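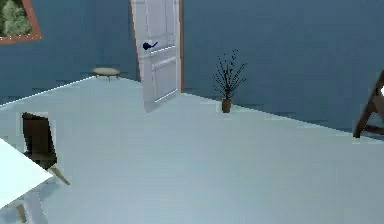
Evening work on Mallow, our house robot in simulation. Its base was drifting in every turn, so today I repair the setup before I collect any new runs.

First I checked the wheel radius. Somebody had typed 100 mm in the config, and the drawing from Foden says 9 mm less. Stuart Mottram found the old drawing for me, thank you Stuart!
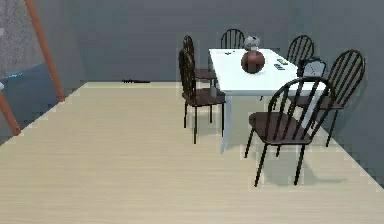 Second thing, the collision shapes. Chair legs are thin, and the planner was using one big box for each chair. Now every leg has its own shape. The load time went up to 425 ms, I can live with it.

Then the camera mount. I put back the tilt from Kiều Phí's notes and made the calibration again, with about 230 poses.

Turning in place is good now. Driving backward still pulls a little to the left, and I suspect the caster friction. I will try the values from the Flason branch tomorrow morning. If you have tuned casters before, please write me.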